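How to store a whole closet of winter clothes in the garage (without the musty smell)

Updated March. Quick version, I'm in the middle of doing mine.

You need: lidded plastic bins, a garment brush, painter's tape, a fat marker, cedar or lavender if you like it, a dry day. That's it.

Step 1. Wash everything
Everything. Even the sweater you wore once. Moths go for skin oil and food, and old sweat stains turn yellow over a summer. Coats too – check the tag, most puffers can go in the machine on gentle. Wool by hand, cool water, roll in a towel, dry flat.

I use Undent on hanger bumps in the shoulders. Spray, smooth with your palm, leave it alone. Works on knits, not so great on anything lined.
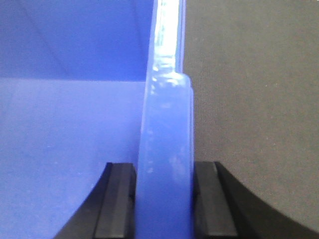 Step 2. Dry longer than you think
Feels dry is not dry. Cuffs, waistbands, hoods, the inside of pockets. Give it another full day on the rack after you think its done. One damp sock will stink up a whole bin by July, ask me how I know.

Step 3. Sort by who and when
Not by type. I used to do all hats together, all gloves together, then first cold morning everyone is digging through 8 bins. Now it's one bin per person plus one for snow stuff. Try things on the kids BEFORE packing. If it's tight now it goes in the donate bag.

Step 4. Pack
Heavy on the bottom – boots in a bag first, then jeans, then sweaters, then hats and anything with a pom pom. Roll the knits. Don't fold them sharp or you get a line across the chest that never leaves.
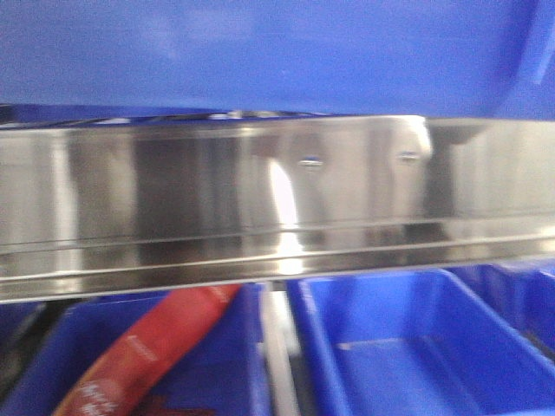

Don't cram. If you have to sit on the lid it's too full. Down jackets especially, they need some air or they come out flat and sad. Vacuum bags are fine for fleece and blankets, skip them for down and leather.

Cedar blocks go on top, in a thin sock so the oil doesn't mark anything. Sand them a little each year to wake up the smell.

Step 5. Label
Tape on the short end and on the lid. Name, size, season. Sizes matter more than you'd think, "boys coats" means nothing two years from now. 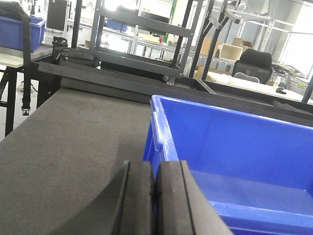 Blue plastic bin, lid off. The molded rim has a notch for a handle.

Take a phone picture of whats in each one before you close it. Saves so much opening and closing later.

Step 6. Where to put them
Off the floor. Concrete sweats. I have a Veleck rack along the back wall, rated 600 lbs a shelf, total overkill for sweaters but it doesn't wobble. Gellum makes a cheaper one, fine if you bolt it to the studs. Keep away from the water heater and anything with gas or paint in it.

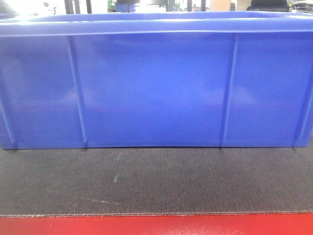

Heaviest bins go low, snow gear at chest height for that one surprise storm. Leave a hand's width between bins and the wall so air can move. When you're buying more, look for upright ribs molded into the front wall, like on the blue one here, and a thick rounded rim. Flat thin sides tend to bow once there's weight stacked on top. Same brand and size for all of them if you can, mixed bins never stack right.

Step 7. Check once
Middle of summer, pop each lid, sniff, close. Any musty smell – everything out, air it, wipe the bin with white vinegar and let it dry before repacking.

Haverford has the lids seperately if you crack one, you just need the number off the bottom.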